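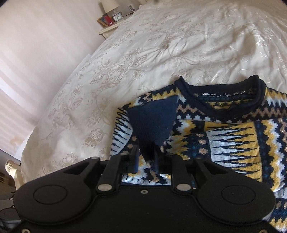 Figure 1. Pince portative près de l'épaule gauche du pull. L'étoffe comprise entre les doigts est sombre, comme leurs faces internes.

Par Afia Nartey, Kobina Ayaaba et Dede Agbeko
Mis en ligne le 21 septembre
14 partages · 2 commentaires

4. Analyse de la défaillance : erreur d'ouverture sur maille sombre

4.1 Circonstances

La défaillance étudiée dans cette section est apparue au mois d'août, pendant les essais de pliage sur le banc à deux bras Skostlow. La politique de commande avait été entraînée à partir de démonstrations réalisées avec des pinces portatives, puis transférée sans réglage supplémentaire. Sur les serviettes et les tee-shirts clairs, le comportement correspondait à ce que nous avions rapporté en section 3. Sur les pulls en maille, le bras gauche a parfois continué à tirer alors que la pince était déjà fermée et que le bras droit tenait encore le vêtement. Lors du troisième essai, une couture d'épaule a cédé et l'opérateur a appuyé sur l'arrêt d'urgence.

Aucune personne ne se trouvait dans l'enceinte. Nous classons néanmoins l'événement comme un défaut de sécurité, puisque l'effort appliqué n'était plus borné par la consigne : le contrôleur attendait une fermeture qui, de son point de vue, n'avait pas eu lieu.

Nous avons ensuite repris la série sur un mannequin de tissu instrumenté. Sur 50 essais de préhension, 13 ont donné lieu à une ouverture estimée fausse au moment du contact. Dans tous ces cas, l'erreur allait dans le même sens, avec une pince fermée déclarée ouverte.

4.2 Origine de l'erreur

L'ouverture des doigts n'est pas mesurée par un codeur. Elle est déduite de l'image par le module Pakow, qui segmente les deux extrémités et calcule l'écart entre leurs bords internes. Ce choix, fait pour alléger la pince portative, suppose que les bords internes restent séparables du fond.

La figure 1 montre une configuration où cette hypothèse est fragile. Les faces internes des doigts sont foncées, légèrement bleutées, et une zone froncée du pull, elle aussi sombre, se trouve entre eux. L'encolure côtelée, d'un bleu marine presque noir, présente la même difficulté lorsque la pince s'en approche. Le reste du motif est beaucoup plus contrasté (jaune moutarde, blanc, bleu pâle), mais ce contraste n'aide pas l'estimation. Les dents jaunes et blanches des épaules créent des bords francs à proximité des doigts, et le module a tendance à accrocher le contour le plus net.

Deux mécanismes se combinent donc. Dans le premier, la segmentation d'un doigt déborde sur le tissu sombre et son bord interne devient instable. Dans le second, le filtre temporel rejette ce bord instable et retient à sa place une transition du tricot située plus loin. L'écart calculé augmente pendant que l'écart réel diminue. Le score de confiance reste élevé, ce qui explique que le seuil d'alerte n'ait pas été franchi.

4.3 Le cas de la bordure inférieure 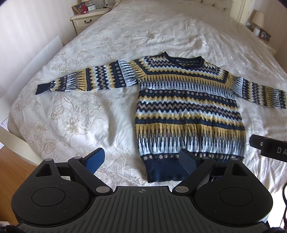 Figure 2. Pull étalé à plat, encolure vers la tête du lit. Le doigt droit recouvre en partie la bordure côtelée bleu marine.

La prise par le bas du vêtement est celle que la politique choisit le plus souvent pour rabattre le corps du pull vers l'encolure. La bordure y est unie et foncée. Dans la figure 2, l'embout droit, bleu marine et quadrillé, se superpose à cette bande, alors que l'embout gauche, bleu, s'en distingue mieux. L'estimation devient dissymétrique, avec un bord correctement suivi d'un côté et un bord incertain de l'autre. Pakow moyenne les deux côtés, de sorte que l'erreur apparaît atténuée dans les journaux alors qu'elle est entière sur le doigt concerné.

Les ondulations de la maille dans la partie basse du corps ajoutent une source de variation. Un pli qui passe entre les doigts peut être interprété comme un changement d'ouverture. Nous avions d'abord attribué la défaillance à ces seuls plis. Kwame Kwofie a rejoué les séquences en remplaçant numériquement la bordure par une teinte claire, les plis étant conservés, et l'erreur de fermeture a disparu. La texture du doigt, la couleur de la bordure et leur superposition suffisent donc à la produire.

L'éclairage a été écarté pour la même raison. Les séquences sombres du jeu d'entraînement, prises volets fermés, ne présentent pas de taux d'erreur supérieur lorsque le vêtement est clair.

4.4 Effet sur les données d'entraînement

Le même module sert à étiqueter l'ouverture dans les démonstrations. Il fallait donc vérifier que les étiquettes n'étaient pas elles-mêmes atteintes. Yaa Asante a relu à la main un lot de 2845 images comportant un contact entre les doigts et un tissu foncé. Les étiquettes erronées se concentrent sur les instants qui suivent la fermeture, ceux où la politique apprend à passer de la prise à la traction. Le modèle a ainsi vu des tractions associées à une pince déclarée ouverte, et il a appris à ne pas attendre la confirmation de fermeture.

Ce point nous paraît plus grave que l'erreur d'estimation en ligne. Corriger seulement le module embarqué laisserait intact un comportement appris sur de mauvaises étiquettes. Une première tentative de correction, limitée à l'exécution, a d'ailleurs produit des hésitations répétées au contact, le bras alternant entre une prise et un début de tirage.

4.5 Mesures prises

Nous avons retenu les modifications suivantes sur le banc et dans la chaîne de traitement :

- limitation matérielle du couple sur les deux bras, indépendante de l'ouverture estimée ;
- arrêt de la traction si l'effort augmente alors que l'ouverture déclarée ne diminue pas ;
- estimation séparée pour chaque doigt, sans moyenne, avec journalisation des deux valeurs ;
- exclusion des séquences dont l'étiquette d'ouverture n'a pas été relue lorsque le tissu est foncé.

Le remplacement des embouts par un modèle clair a été essayé avec des pièces Skareo. Il réduit l'erreur sur les bordures foncées et la reporte sur les tissus blancs. Nous ne l'avons pas conservé. L'ajout d'un codeur à l'articulation est prévu pour la prochaine version de la pince, au prix d'un câble supplémentaire et d'une nouvelle procédure d'étalonnage.

Les essais sur vêtements réels restent suspendus pour les mailles foncées. Ils ont repris pour les autres textiles, à vitesse réduite et avec un opérateur affecté à l'arrêt d'urgence.

À lire aussi
Étalonnage croisé de deux pinces portatives dans un espace domestique
Nwankwo : un protocole de relecture des étiquettes de préhension
Limiter l'effort de traction lors du pliage à deux bras
Banc Skostlow : notes de mise en service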